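When Ingegerd Bråten came to the Derholm kitchen, 13 people worked in the dish room and the serving line. Today the number is the same, but the work is divided in another way. A machine called Nova takes the trays from the belt and sorts the plates. I met her in October, at two in the afternoon, when the lunch rush was over and 700 guests had been fed.

"People asked me first of all if they would lose their job," she says. "I could not promise anything, I am only the shift leader. I told them what I knew. It was very little at that time."

The first weeks were hard. Nova stopped for every spoon that was left under a napkin, and the staff had to walk to the other end of the room to start it again. On one day she wrote down 391 stops. She still has the paper in her locker.

"Plates were easy. Bowls were the problem," she says. "A steel bowl is like a mirror, and the machine sees itself in it."
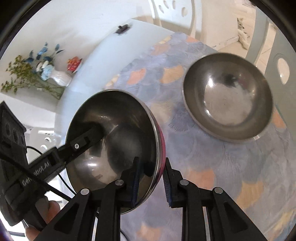 Her colleague Ragnvald Dahlgren now spends half of his shift teaching. He does with a hand-held gripper what he earlier did with his bare hands, and the recordings go to the engineers at Tangen, who use them to train the next version. He was a dishwasher for many years and he did not expect that somebody would want to study how he picks up a bowl.

"In the beginning I felt a bit stupid," Dahlgren says. "You must go slowly, and you think about your fingers all the time. At home I started to look at how I take a cup from the shelf. My wife laughed at me."

His back hurts less than before, he says, but he is more tired in the head in the evening. He also misses the talking. At the old sink two people stood side by side, and now he mostly works alone.

Bråten wants the teaching hours to be paid better than the washing hours. The company has agreed to discuss it, but she has not got an answer yet.

"It is our knowledge that goes into the machine," she says. "I think this should be seen on the pay slip."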